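# Recording for Divutthorpe: questions we keep getting

*Last updated 2018-11-26*

**What is this for?**
Divutthorpe is the project that collects examples of people doing small table jobs with hand-held grippers. Getden trains the model. The model has no opinions about cables yet, and we would like it to have some.

**Do I need to know how to program?**
No. You need two hands and some patience with cords.

**How long is a session?**
Two hours, with a break whenever your wrists ask for one. Please don't do more than two sessions in a day. The recordings get sloppy, and so does the conversation.

**How many recordings make a set?**
10 of the same task. Move things a little before each one. If everything starts in the same spot every time, the model learns the spot.

**What sort of things will I be handling?**
Cloths, cords, power strips. White ones on a white table, mostly. We asked for hard examples and got them.
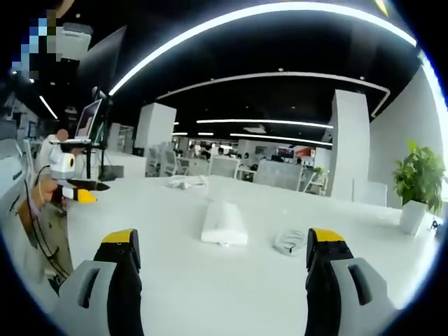
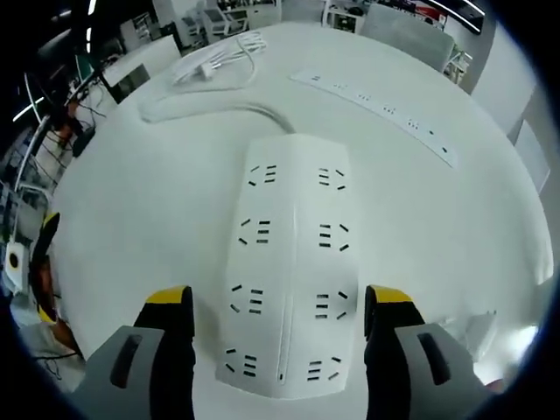
**Should I practice first?**
Yes, and leave the recorder off while you do. Close the fingers on something soft, lift it, put it down, repeat until you stop holding your breath.

**I dropped it. Do I start over?**
Keep going. Pick it up again and finish the task. A fumble with a recovery is useful to us. A fumble followed by a sigh and the stop button is much less so.

**Can I help with my free hand?**
Only if the task card says so. The model won't have a free hand, and it's unkind to teach it that one will appear.

**How fast should I go?**
Slower than you would at home, faster than you would if you were defusing it. Pausing to think is fine before you press record. Long pauses in the middle get trimmed by the Ulitz tool, which is not gentle.

**Why was my recording rejected?**
Usually one of these:

- the fingers were already touching the object at the start
- the object left the view and never came back
- the wrong task was picked from the menu (we have 904 clips labeled "fold cloth," and a fair number contain no folding)

**Who looks at the clips?**
The review group at Duangkaew. They check labels and blur faces before anything goes to training. They don't grade your technique, though they do have favorites.

**Can I delete a clip?**
Mark it "discard" and add a short note. "Bad" is a short note, but try for one more word.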